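The long way round to Ernton

A slow walk, a very old path and the best soup I have eaten this winter

There is a point on the Ernton path, just after the second stile, where the traffic noise drops away and all you can hear is water. I've walked it four times now and I still stop there every time, grinning like a child. The beck is down to your left, under the alders, and if you've come after rain it makes a tremendous racket.

I first heard of the walk from Selvaraj Begum, who has lived at the top end of the valley for most of her life and who wrote to me after I'd been rude about flat walks in these pages. "Come and do ours," she said. "It isn't flat and it isn't steep, and you'll be hungry at the end of it." She was right on all three.

The path is 104 years older than the road, according to the parish map in the church porch, and it was made for people going to market on foot. That explains its good manners. It never climbs when it can go round, it keeps out of the wind, and it passes every well in the valley (most of them dry now, one of them very much not, so mind your boots). The walls are lovely, fat things with ferns growing out of them. In February the snowdrops are out along the whole of the lower stretch, and by March you get primroses too, if the sheep haven't been through.

Selvaraj walks quickly and talks the entire way. By the time we reached the footbridge I knew which farm had the best damsons, who had fallen in the millpond in the great frost, and how to tell a wren's nest from a wad of old moss. I was out of breath and having a wonderful time.

After the bridge you have a choice. The left fork goes straight down to the village and will have you indoors in half an hour. Take the right one! It goes up through the hazel wood, where the charcoal burners used to work, and comes out on a shelf of grass with the whole valley laid out underneath. There are 192 steps cut into the bank on the way up, each with a number scratched on it by some patient person long ago, and a bench at the top which I have come to love more than some of my relations. 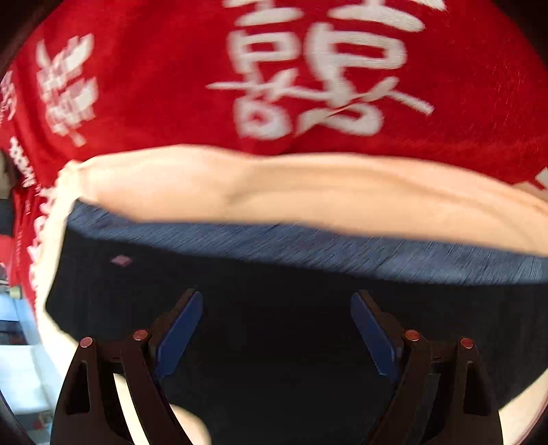

FOOD & DRINK

Now, the soup. Ernton has one café, Nakajima, in what used to be the saddler's shop, and Kohei Tanabe opens it whenever there are likely to be walkers about. The menu is chalked up by the door and is very short. I had leek and barley with a slab of brown bread, and then, because it was that sort of day, I had it again.

Kohei makes the stock the night before and leaves it on the back of the stove. He bakes the bread himself too, in tins that came with the building, and there's always a cake of some kind under a glass dome. On my last visit it was ginger, dark and sticky and still a bit soft in the middle. Fengying Guo, who was at the next table with a wet spaniel across her feet, told me the marmalade one is better. I shall have to go back and check.

Do book if there are more than four of you. The room is small and fills up fast once the weather turns.

GETTING THERE

The bus stops at the top of the valley, by the church, and again outside the café, so you can walk one way and ride back. The full route by the hazel wood takes a gentle three hours. Wear proper boots, carry something warm for the bench, and leave the dog on a lead past the lambing fields from March onwards.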